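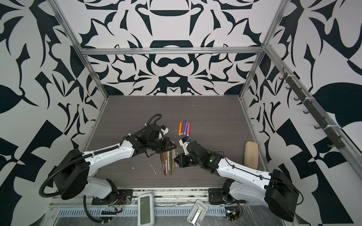 How to Sort a Mixed Batch of Drawing Supplies

By Kazimiera Szulc
Updated December 9, 2023

Markers, colored pencils and chalk usually end up in one drawer. The pencils get dusty, the marker caps come loose, and the chalk breaks. Sorting them again takes an evening at most, and a small batch can be done while the kettle boils.

What you need

A flat table, cleared
A dry sponge or soft cloth
Scrap paper
Rubber bands or short lengths of ribbon
One shallow tray for each kind of supply
A jar with a flat bottom (optional)

Step 1. Empty everything onto the table

Tip the drawer out gently, close to the surface. Chalk that drops even a few inches will chip. Push the pieces apart with your hand until nothing is lying on top of anything else. Leave the crumbs for now.

Step 2. Pull out the markers

Markers go first because they're the easiest to spot and they roll. Check that each cap is pushed all the way on. You should feel a click, or at least a firm stop. Put any marker without a cap to one side and look for the cap before you go on.

Try every marker on scrap paper. Draw a line the length of your hand. If it comes out faint, cap the marker, leave it tip down in the jar overnight and try again the next day. A water-based marker that has been open for a long time is usually finished, and I throw those out.

If you don't have a jar, a marker with a flat end can stand on the table while you deal with the others. 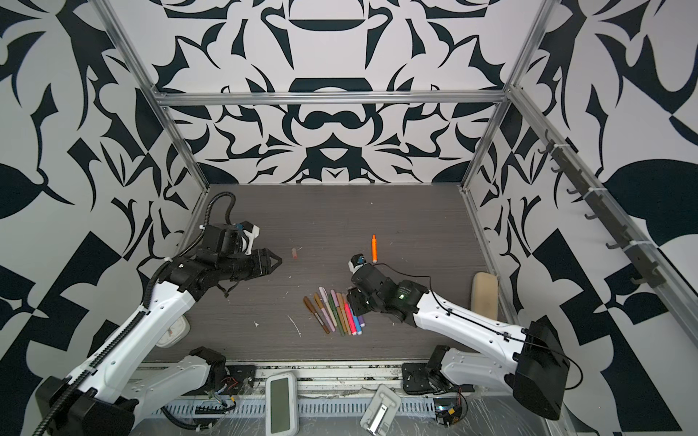

Keep standing markers well back from your elbow. Once they have all been tested, lay them down side by side with the caps pointing the same way. I put the caps away from me, so the bodies are nearest my hand.

Step 3. Separate the sticks

Pencils and chalk need separate trays. Chalk dust works its way into the grain of a pencil and then onto your fingers, and pencil points leave gray marks on pale chalk.

Within each tray, group by color family. Peach, salmon and light orange can stay together. Pinks and lavenders make another group, and greens and tans can share if you only have a few. Don't try to build a full rainbow from a small set - close neighbors are enough to find what you want.

Lay each group parallel and snug. Loose pieces knock against each other when the tray is moved.
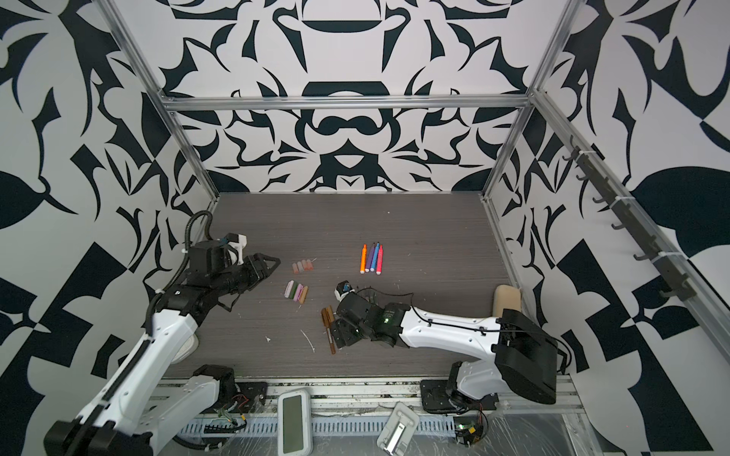
Markers side by side with their caps to the back, and the small sticks in two groups, one of them all peach tones.

Step 4. Wipe down

Go over the table with the dry sponge, pulling toward you. A wet one turns chalk dust to paste. Tap the sponge out over the trash and store it away from the trays.

Step 5. Put things away

Markers should be stored flat. Pencils can be banded, but keep the band loose and away from the points. Chalk gets a folded paper towel under it and another on top. My trays are 7 inches wide and fit two deep in a desk drawer.

Broken chalk is still good. Keep pieces longer than the top joint of your thumb and put the rest in a lidded cup for rubbing in backgrounds.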